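Ticket: right gripper opens early during shirt folding demos
Project: Prilavel / cloth tasks
Status: open, waiting on Zastico

Hi again, me with the follow-up. I'm still teaching the fold by remote control, and the right gripper still lets go when I don't want it to. I squeeze the handle, the fingers close on the fabric, and then partway through the pull they pop open. The left one behaves beautifully!

What I've tried so far:
- restarted the Uniyal control app (twice, no change)
- swapped the two handles - the problem stays on the right arm, so I don't blame the handle
- raised the grip timeout from 90 to 3000 ms, and that bought me 14 clean demos in a row before it came back

Stills from the wrist and head views, yellow cloth first and then the green shirt:

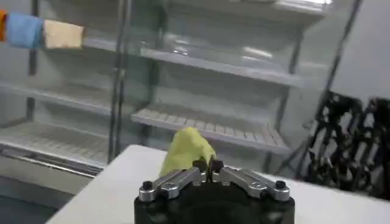
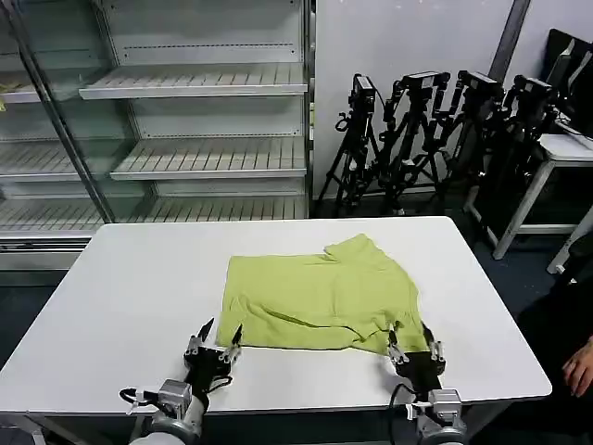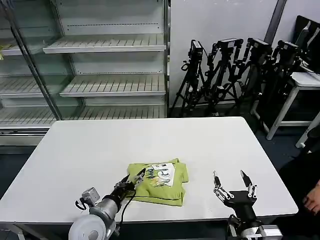

Page last changed: April, 4:20 pm

The second still is the kind of two-handed grab I'm after, with the right gripper down at the lower right corner of the shirt. In the third the right fingers are open over the bare table while the left has the shirt's edge.

I've saved 59 demos in the Helldale folder and tagged the bad ones "drop" so they stay out of training. Could somebody check whether the timeout gets reset when a new recording starts? That's my best guess (and it's only a guess). I'll leave the setting at 3000 for now and keep going with the smaller cloths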